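Budgeting hands for a bimanual setup: spares or service plan?

Posted by Dexter Agbayani, May 2024

We're planning a second two-arm station for kitchen tasks (dishes, drawers, cups). Orileck quoted multi-fingered hands with a service plan at 16 percent of purchase price per year. Trorkar quotes no plan but sells single fingers from stock. Budget closes in 30 days. Do I pay for the plan or buy a spare hand up front?

Current station, mug and dish rack task:

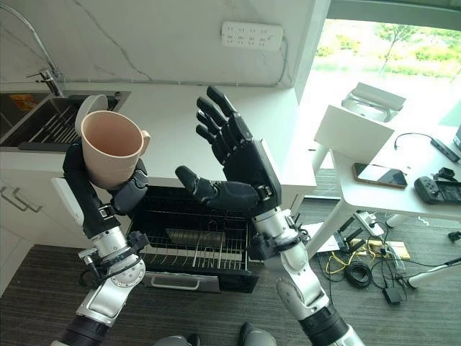 Photo: Dexter Agbayani

The left hand does most of the gripping, so I expect uneven wear.

Maribeth Cabrera
Buy the spare, and make it a left. Ask both vendors for turnaround in writing — ours was 19 working days for one finger, and the plan did not shorten it. Also budget for wrist cables and connectors as consumables. Check whether the quote includes them. Orileck's did not in December.

Sebastian
depends how many hours you run. we went with the plan, no complaints so far

Grornura_lab
Add a line for mugs. Ceramic is cheap but we put 100 dollars a quarter against it. No opinion on Trorkar.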